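Shared workshop hours change in February

The Tralurwood workshop will open at 6 in the evening from February on, and close three hours later as before. The change came out of the survey we sent with the last issue. Most people who answered said they couldn't get there from work in time for the old start.

Bench bookings stay at one per household. To book, call the office at extension 2238 or sign the sheet by the door. Please clear your bench and take your offcuts home when you finish.

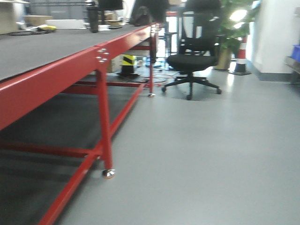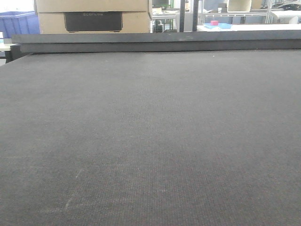 Aileen Aquino wrote in to ask whether the later start means the Saturday-style long sessions are gone for good. She would rather keep one long session a month, even if it fills up, since a glue-up and a first sanding don't fit in three hours. Hanyu Li and Jinlong Tang are looking at the schedule and will have an answer in the next issue.

The sharpening class still has places. It is limited to 13 people and costs nothing, but bring your own chisels. Names to Guangming Xia.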